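Liste de contrôle – entrepôt sous douane Clalora, lots de zinc et d'aluminium
Visite du 4 juin 2021, rapport commenté

Objet : vérifier que les tonnages déclarés disponibles par le gestionnaire Wusetti correspondent à du métal présent, identifiable et stocké sans danger. La dernière visite remonte à mars. Ses conclusions étaient excellentes, ce qui m'a plutôt incité à reprendre les points depuis le début.

1. Concordance des warrants et du registre
Résultat : réserve.
Le registre annonce 687 faisceaux de lingots de zinc. Le total tombe juste, mais 14 faisceaux figurent sous deux numéros de lot différents selon qu'on lit le fichier ou le bordereau papier. Wusetti parle d'un décalage de saisie. Possible. J'attends les pièces.

2. Marquage et cerclage
Résultat : conforme, avec remarque.
Étiquettes lisibles en façade. Pour les rangs du fond, il a fallu demander un déplacement au chariot, accordé sans enthousiasme. Cerclages rompus : 6, tous dans la travée C. À refaire avant tout gerbage.

3. Hauteur des piles
Résultat : non conforme en travée C.
Le plan affiché autorise trois niveaux, on en trouve quatre. La réponse « c'est provisoire » était déjà notée en mars, mot pour mot.

4. Pesage
Résultat : réserve.
Certificat d'étalonnage du pont-bascule présenté en copie, sans l'annexe. Tant que l'original n'est pas produit, je considère le point comme ouvert.

5. Poste de tri et petit matériel
Résultat : conforme.
Plan de travail dégagé, sachets alignés à l'abri du passage. Rien à redire, pour une fois.

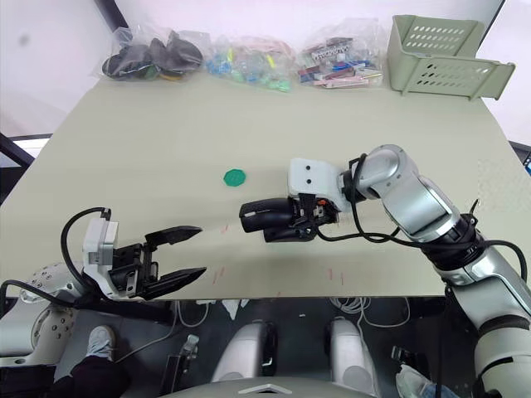

Plan de travail : trois sachets transparents alignés au fond, panier vert pâle à droite.

6. Humidité et taches blanches
Résultat : à surveiller.
Traces d'oxydation sur les lingots proches du quai 2. Kavard, qui assure l'entretien de la toiture, affirme que l'étanchéité a été reprise. La flaque sous la gouttière intérieure dit autre chose. Demander la facture et la date des travaux.

7. Circulation et protection incendie
Résultat : conforme, sauf allée nord.
Extincteurs en place et vérifiés. L'allée nord est encombrée de palettes vides et la sortie de secours s'ouvre à moitié. Dégagement demandé séance tenante – obtenu pour la porte, promis pour le reste.

8. Mouvements de sortie
Résultat : réserve.
Le négociant Nikolaidis a fait annuler des warrants pour 299 tonnes, toujours sur place faute de camions, selon l'entrepôt. Le métal est là, je l'ai vu. Je note seulement que des files d'attente aussi commodes gonflent les stocks visibles, et que le planning de chargement ne m'a pas été remis.

Pièces à fournir : bordereaux rectifiés, original du certificat de pesage avec annexe, facture de toiture, planning de chargement.

Avis : maintien de l'agrément sous réserve des points 1, 3, 4 et 8. Travée C interdite au gerbage jusqu'à la contre-visite.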